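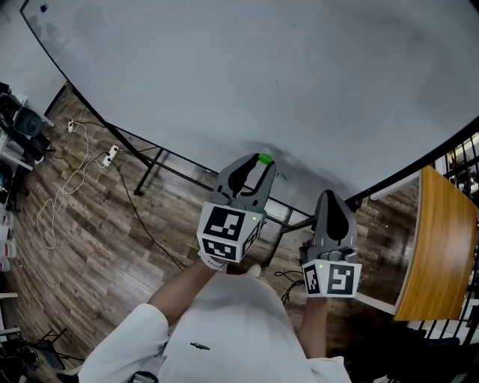

Small green thing, white table.

January 16, 2023

Since the new year there are two policemen standing at the bridge in Hodoroagă, and I want to write down how it is, before I get used to them and forget that it was different.

For people who don't know our valley: the bridge connects Hodoroagă with Gisier, and for 13 years it was guarded by the gendarmes of the region, who came from outside and slept in the old school. In January the guard was given to the municipal police. The paper was signed in the town hall of Gisier and the next morning the gendarmes drove away in their gray buses. There was no music and no speech. My neighbor found out when she went to buy bread.

I cross the bridge on foot almost every day. Before, I had to show my card in both directions, also when the gendarme had seen me one hour earlier. Now the two young men only nod. One of them went to the same school as I did, some classes below me, and I think he is a little ashamed to ask me for a document. I don't know if this is good. I like to walk without stopping, but on the other side of the river people say that our police will let their cousins pass and will stop everybody else. I have not seen it. I have also not looked for it very carefully.

The local radio said that the new unit has 233 officers for the whole district. It sounds like a lot until you look at the map. From Trondar, the last village up the road, to the bridge it is a long drive in winter, and in Trondar they have one post with one stove. My aunt lives there. She says that the gendarmes at least had a snow plow, and she asks me every time on the phone who has the plow now. I could not find it out. The agreement is on the website of the town hall, I read all seven pages, and there is no plow in it.

What is in it: the curfew for trucks stays until spring, the checkpoint at the cement works is closed, and complaints must be brought in writing to the office on Groneo Street, second floor, in the mornings. There is also a sentence that the region "may resume its duties if conditions require." I read this sentence several times. It doesn't say who decides about the conditions.

Yesterday evening I came back late and it was raining. The barrier was up and the policemen were sitting inside their cabin with the light on. I stopped anyway, from habit, and took out my card. One of them opened the window and told me to go home, I was getting wet. I laughed all the way up the hill — and then at home I checked two times that the door was locked, also from habit.

If somebody from Gisier reads this, please write me how it is on your end of the bridge. And if you know about the plow, my aunt is waiting.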